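Cómo quitar la cal de una taza esmaltada

1. Disuelva 68 g de ácido cítrico en 742 ml de agua templada. No use lejía ni mezcle productos.

2. Llene la taza hasta cubrir el cerco y déjela reposar 105 minutos.

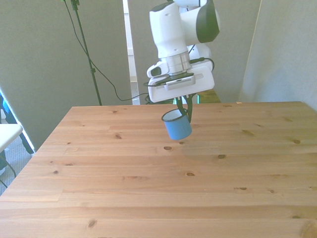 Taza azul pequeña, suspendida justo encima de una mesa de madera clara.

3. Vacíe y frote con esponja blanda. El estropajo metálico raya el esmalte — y la raya retiene más cal.

4. Si queda cerco, repita con solución nueva.
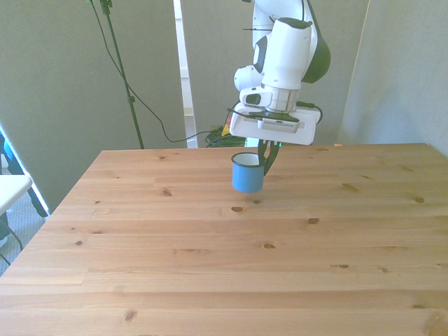

5. Aclare dos veces y seque enseguida, sobre todo el borde. Si el esmalte está saltado y se ve el metal, no aplique ácido: limpie solo con jabón neutro.

Revisado el 1 de junio de 2025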